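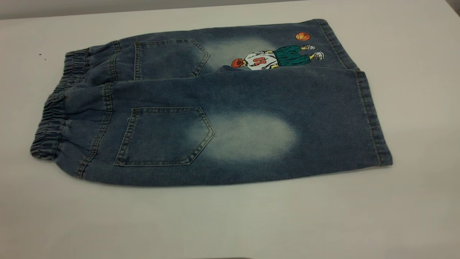 Denim shorts for children are short trousers cut from cotton twill, usually dyed with indigo, and worn in warm weather by small people who climb, slide and sit down in puddles. They follow the pattern of grown-up jeans in most respects, with patch pockets and contrasting topstitching, though the waist is very often gathered on elastic so that a child can manage it alone, buttons being a trial at that age.

Decoration varies a good deal. Printed cartoon figures are common on the leg, sporting ones especially, and a basketball player with a ball overhead is a fairly typical choice — bright colors hold up well against the blue.

Fading

Many pairs are sold already faded. The pale areas are made before sale by rubbing, bleaching or washing, and they usually sit on the thigh or the seat, where ordinary wear would have put them in the end. The edges are left soft and cloudy so the light part melts into the darker cloth around it. 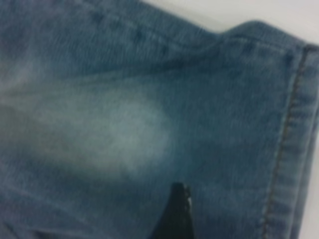 Faded patch on blue denim, with a folded hem edge at right.

Folding and storage

The usual way is to fold the shorts in half along the center seam, one leg over the other, and smooth them from the waistband down to the hems. The gathered waist never lies quite flat, and there is no use fighting it. In his household handbook Kasun Debnath suggests turning printed pairs with the picture outward, which lets a child find a favorite without emptying the whole drawer — a kindness to everybody on a school morning.

See also: Denim; Elastic waistband; Topstitching

Last edited Aug 2, 2022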